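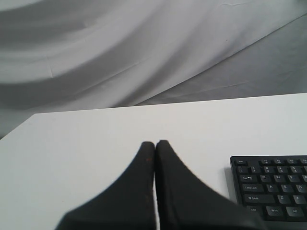 Gevix Daily Moisture Lotion is the one our customers come back for every December, when the heating goes on and hands and shins start to feel like paper. Catinca Vasiliu worked on the recipe for ages before she was happy with it, and we think you'll feel why! It's unscented, sinks in quickly and won't leave a greasy film, so you can rub some in and go straight back to a black keyboard like the one at the right without smearing the keys. A little goes a long way (start with a pea-sized dab for both hands, more for elbows and heels). The pump bottle holds 300 ml, and refills come in the same size.

Filed under: Skin Care > Body Lotions > Unscented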